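The Ninth Try

Irnbridge had sold the kitchen arm as careful. I was hired to find out whether it was, and for most of a year I sat in the office at Janau and ran it through a kitchen that did not exist. The counter was marble, the wall was tiled, and the window had greenery behind it. The task was to clear the counter without breaking a glass.

On the screen it never broke one. In the real test kitchen downstairs it broke a glass on the first morning, and then it kept closing. The fingers went on squeezing after the glass was gone, and the arm carried nothing over to the rack and set it down there with great care. The log said the glass had been placed.

I stopped the tests and wrote it up. The customer was a care home in Jeston, and the arm was due there in September. My manager read the report and asked if I could find the fault without using the word "unsafe."

I went back upstairs and loaded the same kitchen. I turned off the overlay with the names and the force numbers, so that I had only the picture to look at.

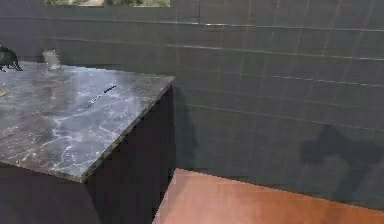
The shadow on the wall

I had been looking at that counter for months and had only ever watched the glass. Now I looked at the tiles. A big soft shadow lay on the right side, and I could not tell what was casting it. I moved the view until I found the arm. It was parked well to one side, where the program said it should be.

I started the task and watched the force reading by itself. At the moment of contact it went to the limit I had set and stopped there. It did not rise to the limit. It was just there, the same number each time, down to the last digit. I ran it 15 times and got the same line.

The reading was not a reading. Someone at Akgül, who had built the simulator for us, had filled in the force sensor with the target value until the real model was ready. There was a note about it in the code, three words long. The real model had never been put in. The arm had learned that whatever it did, it was squeezing just hard enough.

I called Akgül. The woman who answered was polite and found the note while I waited. She said it had been meant to last a week.

"How many units are out?" she asked.

"None," I said. "One is packed."

I went down to the loading area and took the shipping label off the crate. Then I wrote the report again, and I used the word in the first line.

My manager held it for 3 days. On the fourth he signed it, and the care home was told there would be a delay. They asked for how long, and I said I did not know.

The next morning I swept under the rack in the test kitchen. There was still glass down there.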